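Galatden Kitchen Planning Pack

Home > Planning and budgeting > Simulation packs > Kitchens

Version 6
Price: £383 per site, one-off
Updates: £349 a year, optional, and we do mean optional
Delivery: download link, plus a printed budget workbook by post
Page last revised April 9, 2020

Buying a robot arm for a kitchen is easy. You ring a supplier, a pleasant person agrees with everything you say, and a crate turns up. Finding out that the crate contains an arm that can't get past your tap is also easy, though it tends to happen later and with more people watching.

The Galatden pack lets you have that conversation with yourself first. It is a set of simulated kitchens, a library of arm and gripper models, and a workbook for turning what you learn into a figure your finance department can argue with. You place an arm, give it work to do at the sink or along the counter, and see where it gets awkward. Then you move it and try again, which costs nothing except your afternoon.
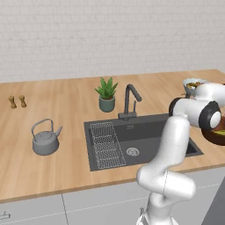
Most first-time buyers start with reach. They look up the longest number on the data sheet, measure the counter, and declare victory. Reach is rarely what catches them. The trouble is usually the bit in the middle, where the elbow has to go somewhere while the wrist is being clever, and that somewhere is already occupied by a tap or a shelf or the bowl you were going to move later. We suggest you spend your first session on the elbow alone. Leave the clutter in. A kitchen with nothing on the worktop will flatter any arm you put in it, and you don't own a kitchen like that.

What you get

Simulated kitchen layouts, with worktops, sinks, cupboards and ordinary household clutter
Movable plants, bowls, kettles and other things people swear they will tidy away
Base positions in front of the cupboards, on the worktop or on a wall
Adjustable camera views, including one at the gripper
The Kerekes budget workbook, with worked pages for a single-arm station
8 hours of planning support by telephone, to be used within a year

What you don't get

An arm. People do ask.
A safety assessment. The pack will show you a collision in great detail but it can't sign anything, and neither can we. Budget for a qualified assessor separately and book them before you order.
A guarantee that your plumber will agree with the drawing.

Choosing your camera views

A wide view sells the project and a gripper view tells you whether it works. You want both, and you want them in the budget from the start, as a camera at the wrist brings a bracket, a cable and a fair amount of swearing about the cable. Katalin Borbély, who looks after our planning support line, asks every caller the same thing: how much of what the camera sees is going to be gripper? Most callers have never thought about it. On a badly placed mount, the fingers and the plate take up the better part of the view and the thing you wanted to pick up is left with a corner.
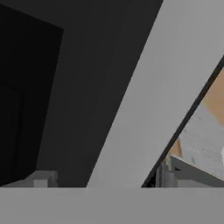

Simulation still: Galatden / Telletti library

Try a few mounts before you commit to a bracket. Moving the camera in the pack is a matter of typing a different offset. Moving it on a real wrist means a new part, a new cable run and an invoice with the word "revised" on it. If no single position gives you what you need, put a second camera in the budget now, on a fixed post, and be grateful you are only moving a cell in a spreadsheet.

About the workbook

The workbook has a line for the arm, and then it has all the other lines. Grippers, spare fingers, mounting, power, cabling, guarding, training, the assessor, and the floor you may need to reinforce. There is a page headed "Things already in the kitchen", which Ravinder Li added after our own October trial at Flevside, where we planned a very handsome station directly in front of the only cupboard with the stopcock in it. We have left his notes in.

Fill it in with pencil. The printed copy is on paper that takes rubbing out, and you will need that by page two.

Will it run on my computer?

Probably, if you bought it for work and it has a proper graphics card. If it came free with a broadband contract, download the trial kitchen first. It has one layout and one arm, it never expires, and it will tell you fairly quickly if your machine isn't up to it.

Ordering

One licence covers one site, however many people at that site want a go. Schools and colleges should ring before ordering, as we can usually do something about the price. Refunds are given within the first month if you haven't used the support hours. The workbook you may keep.

Related items
Galatden Workshop Planning Pack
Telletti gripper model library
Kerekes budget workbook, replacement copy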